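Wundlow rail alarm: a month of late trains

After a woman was followed off the last train at my stop in October last year (the man was later charged, I'm glad to say), my sister Solveig Solberg bought me a Wundlow personal alarm. It sat in a drawer for ages, I'm afraid, but I've now carried it on my commute for a good month and have grown rather fond of it!

It clips to a bag strap and you pull the cord to set it off. The noise is dreadful, in the best way. I tried it in the garden and Baltasar Palacios, two doors down, came out in his slippers to see who was being murdered.
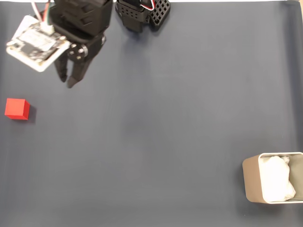
Battery life has been very good, with 15 test blasts so far and no sign of it fading. My one grumble is the colour, as mine is black and vanishes in my bag. On a dark grey cloth like the one in the photo, you can still make out something black quite easily, but down among keys and gloves it's hopeless, so do buy the yellow one if they have it.

The instructions are clear, and the clip has held through some very crowded platforms. I'd have liked a small torch as well, for the walk past the bus depot, though I suppose that would have pushed the price up. Four stars from me, and a second one ordered for my niece.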